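Visit to the Truletti assembly lab, Haverford
Posted Tue 29 September

The tour was booked in July through the Brallwood manufacturing group, and it ran a little under two hours. I went because our shop is writing its own rules for two-armed robots and I wanted to see how somebody else had done it.

Truletti keeps its rules in one binder by the door. The first page covers who may be near the table when the arms have power. The second covers the work itself, which at this station is small blue pegs and cylinders on a white surface with printed outlines.
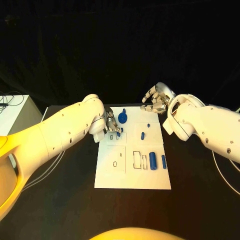

The part of the binder I copied down most of was on test records. Each task gets 1000 tries before a success rate may be quoted to a customer. A try where a person touches a part is logged as a failure, even if the peg ends up where it should. The peg task stood at 531 tries when we were there, so our guide would not give us a rate. I thought that was fair.

They also write down the starting layout before each run. A part that starts out of place voids the try and goes on a separate sheet. There were 259 voided tries on that sheet, and the lab reads through them every Friday. At Sturkley, where I visited last year, voided runs were just deleted, and it was hard to tell what the final numbers meant.

Cables were the one point where the group disagreed. The binder says any cable on the table has to stay out of the reach of both hands, but it gives no distance. A couple of us asked for a figure. The guide said it would be raised at the next review.

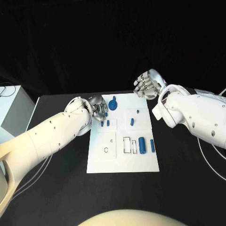
Can a person reach in to fix a part while the arms are holding still?
Only after the stop button is pressed and the status light has changed. A still arm counts as a moving arm under their rules, and the same goes for the hands.

Parking is behind the building. Bring closed shoes, or they will lend you a pair of covers at the desk.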